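Ovmont Parts Recovery Room
Progress report to the Dvořáček Fund
Second reporting period

1. Purpose of the grant

The grant to Noltura pays for a small room in Ovmont where parts taken from discarded household appliances are cleaned, sorted, checked and put back into use. Most of the parts go to repair shops in the region. Those that can't be repaired or identified are broken down further and sent to the metals recycler with our other scrap.

The first report covered the lease, the electrical work and the shelving. This one covers the sorting itself, which began once the shelving was up, and the changes we made to storage and labeling along the way.

2. Work completed

We have logged 209 circuit boards in the register. Each one has a line giving the type of appliance it came from, the board number if one is printed on it, the condition on arrival and where it is stored. Boards with no legible number are entered under the appliance type and a short written note.

The register also holds over 3,000 small parts. Most of these are connectors, springs, screws, switches and short lengths of cable. We enter them by the bag, with a total on each bag, and do not give them individual lines. Solenoids and motors are the exception and are listed singly, because shops ask for them by voltage.

Two changes were made to the way parts are held while they wait to be checked.

The first was a move away from cardboard boxes. Cardboard left fibers on the boards, and small screws worked their way under the bottom flaps. We now use molded plastic on the benches for most of this work. It wipes clean, and a dropped washer is easy to see against a bright color.

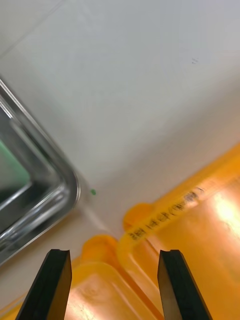

Translucent orange-yellow plastic on the sorting bench, with a line of printed text along the ridge.

The second change was to stop stacking boards. In the first weeks they were piled on one another with paper between them, and we found bent pins on several that had been logged as good. Boards are now laid flat in a single layer until they have been checked, and then bagged and stood on edge in the racks. This takes more room. We shortened one shelf run and added a rack beside the door to make up for it.

Labels have been redone. The old ones were handwritten on masking tape and came off in the cold months when the room was not heated overnight. The new ones are printed on Flundico label stock, which has held so far on bags and on rack fronts. It does not hold well on the plastic trays, so those are marked with a tie-on card.

3. Checking and grading

Every board gets a visual check before anything else is done. The person at the bench looks for burn marks, swollen or leaking capacitors, cracked joints and loose connectors. A board that passes goes on to a bench test where we have the means to test it. A board that fails is marked for parts.

The bench test remains the slow step. We can power up simple control boards and confirm that the outputs switch. Boards that need a matching display or a sensor to wake up can't be tested here, and they are sold or given out as untested. Shops accept this as long as the bag says so plainly. Two shops have asked for a lower price on untested boards and we agreed.

Grading uses the three letters described in the first report. The only change is that a board with a missing mounting screw or a worn spade terminal is no longer marked down if the fault can be put right at the bench.

4. Update from the room

The section below was sent in by the sorting room after the main text had been prepared. It is included as written, with small corrections.
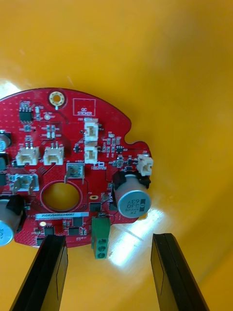
Ovmont, April

We are working through the red control boards now. They are awkward in the racks because the outline is irregular and the rounded sides do not stand up straight in a slot made for a square board. We tried the wide slots meant for transformers, which are better, but use up space we need. The present plan is to hang them in bags from a rail.

The connectors are the first thing we look at on these. The cream-white two-pin ones are a part the shops ask for, and a cracked shell is easy to miss under the bench lamp. The spade terminals get a look as well. If a tab is bent we straighten it once. If it goes soft we leave it and mark the bag.

Some boards have a printed outline where a QC sticker would go, with no sticker in it. Please note that we don't treat a missing sticker as a fault. It was being entered as one by mistake and those lines in the register have been fixed.

We have asked for a second bench lamp and a finer set of tweezers. Both are inside the small tools line and don't need a decision from the Fund.

5. Storage of mixed parts

Appliances rarely come apart into neat groups. A washing machine gives up a control board, a lock, a valve and a handful of wiring in the same ten minutes, and the question is how long these should be kept together. At first we separated everything at once. That made the benches tidy, but it lost the link between a solenoid and the board that drove it, and a shop that wants one will often want the other.

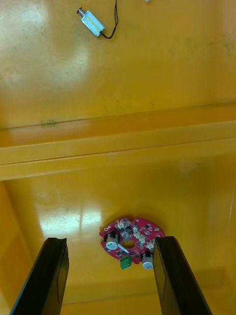
We now keep parts from the same machine together until the board has been entered in the register, and only then move the rest to their own bags. The board's register number goes on each of those bags, so a pair can be found again later. It adds a little time at the bench and saves a good deal of it when an order comes in. Parts that arrive already mixed, from collection points where the machines were stripped before we saw them, are handled singly and get no pair number.

Wires on solenoids are left at full length. We used to trim them for storage, but shops told us they would rather cut them down themselves.

The trays are showing wear. Scratches don't matter for this work, but dark specks and smudges build up on the plastic and can be taken for loose debris during the visual check. Trays are now washed at the end of each shift with warm water and dish soap and left to dry on the rack by the sink.

6. Spending

Spending is within budget on every line except shelving, which is 10 percent over after the extra rack was added. We propose to cover this from the line for printed forms, where little has been used now that the register is kept on the computer. No additional money is requested.

7. Next period

Work will continue on the remaining control boards, followed by motors and pumps. The hanging rail will be fitted before the motors come in, as they need the floor of the same rack. We also plan to send the parts list to the repair shops every month, in place of the present arrangement where they call and ask.

The signed register summary and the receipts for the shelving are attached separately.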